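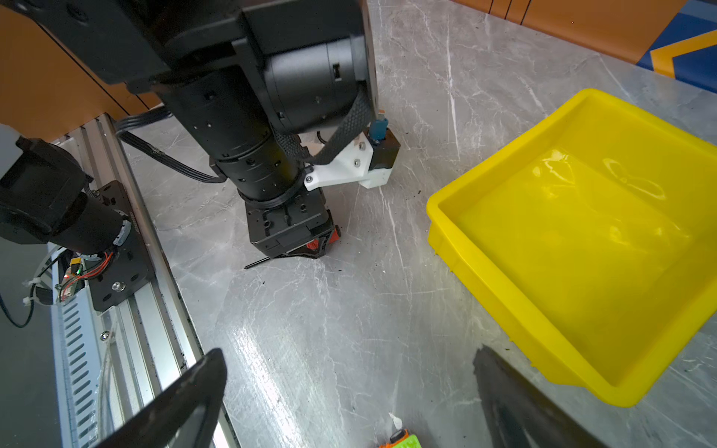 Grey marble pattern, white veins, dark specks all over it.

How to clear crumbs off a marbled tabletop

A marbled top is very good at hiding dirt until you put your sleeve in it. Manon Paquette swears by a damp cloth straight away, and Manon Paquette has smears.

1. Start dry. Use a soft brush and work from the far side towards you.

2. Do the edges next. Grooves and rails collect grit like a hobby, so run an old toothbrush along them.

3. Fill a shallow tray with clear water and set it on the part you've already brushed. Yes, I've done it the other way round.

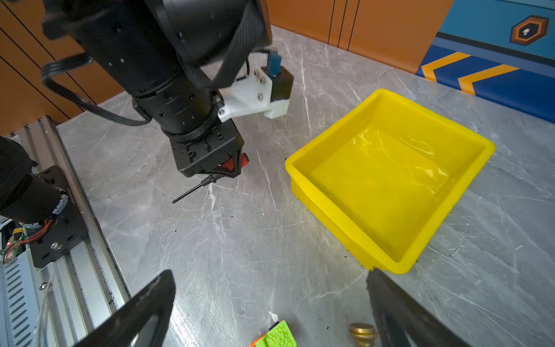 Yellow tray, clear water, crumbs on the outside wall.

4. Wipe the outside of the tray too, low down, or it will put the crumbs straight back.

5. Pick up small oddments by hand. Knobs and blocks go in a bowl, scraps go in the bin.

6. Wring the cloth out hard, wipe in one direction and leave the top for 10 minutes before buffing it dry.

Put the tray away last, and carry it level.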